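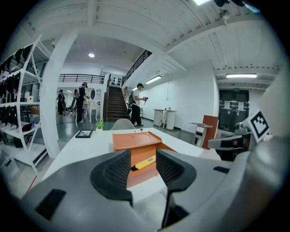
### 4.2 What the draft rules leave out

The Drikora guideline asks that each demonstration be "clean", and leaves it there. We doubt that two labs would read the word the same way. Of the 1198 takes we checked against it, reviewers at Tullus and Unport disagreed most often over what else was on the table, a point the guideline does not raise. Atinga had flagged the same gap in an earlier note on the draft.

Its rule on shared rooms is no better. It sets a limit of 6 people but gives no spacing between work areas, and we found no test behind the number. Figure 3 shows a box task with other people in the room, which the rule would allow without further comment.

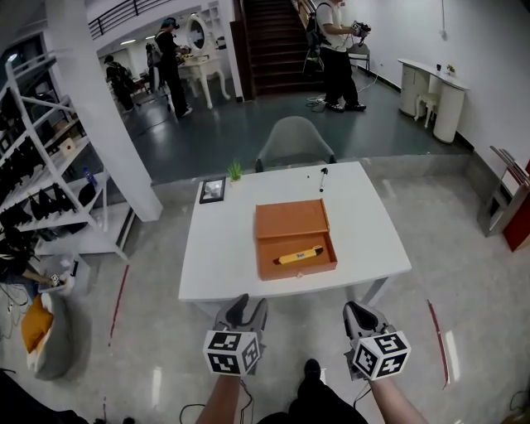
**Figure 3.** Open box with a marker inside, and a gripper in each hand.

We are also wary of the marker clause. It requires a printed pattern on every tool but says nothing on wear, glare or how often to recheck the fit. A site could meet the clause in November and drift for 300 takes before anyone looked. Until a recheck interval is written in, we would not treat compliance as a measure of data quality.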